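How to steep your own vanilla extract

Making vanilla extract at home is one of those lovely slow jobs that asks almost nothing of you, apart from a bit of patience (and I'm dreadful at patience, so if I can manage it, you certainly can!). I started my first batch in December, and I've kept one on the go ever since.

You'll need six vanilla pods, a clean bottle with a good tight cap and enough plain vodka to cover the pods completely. Mine come from Nallitz, the little spice shop near the station, but any plump, bendy ones will do nicely. Split each pod lengthways, leaving the top joined, and drop them in. If they're too tall, just snip them in half. Pour the vodka over, screw the cap on and give it all a good shake. 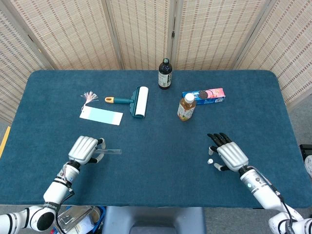
Josefien Verhoeven wrote in to say that she uses dark rum instead, and that it makes a rounder, sweeter extract which is wonderful in custard but a bit much in a plain sponge. I've since tried it, and I'd agree about the custard!

Whichever you choose, keep it in a cupboard away from the sun and shake it once a week, or whenever you remember. Taste a drop after 20 weeks. If it still smells more of spirit than of vanilla, put it back for another month.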